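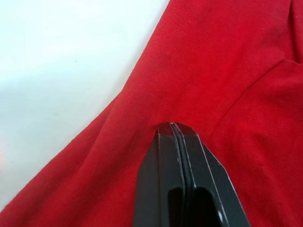
Figure 3. Wrist camera view during the grasp stage.

4.2 Choosing the grasp point

The Nerkolia policy picks its grasp point from the wrist camera alone once the arm is within reach of the garment. Earlier work on the Dreltinton set used an overhead view for this step, which loses the fine folds that a two-finger gripper needs. In Figure 3 the closed tips meet the red knit close to a stitched seam, with wrinkles running off to the lower left. Seams of this kind are useful to the model - they stay visible when the outline of the garment does not - but they also draw it towards stiff, layered cloth that is harder to lift as a single sheet.

We trained on 600 demonstrations and held back 341 for testing. Each test grasp was labelled by hand as single layer, double layer or missed. Two labellers worked separately, and clips on which they disagreed were watched again at half speed. The Akbari baseline was given the same wrist images, cropped to the area ahead of the fingertips, and was not retrained between garments.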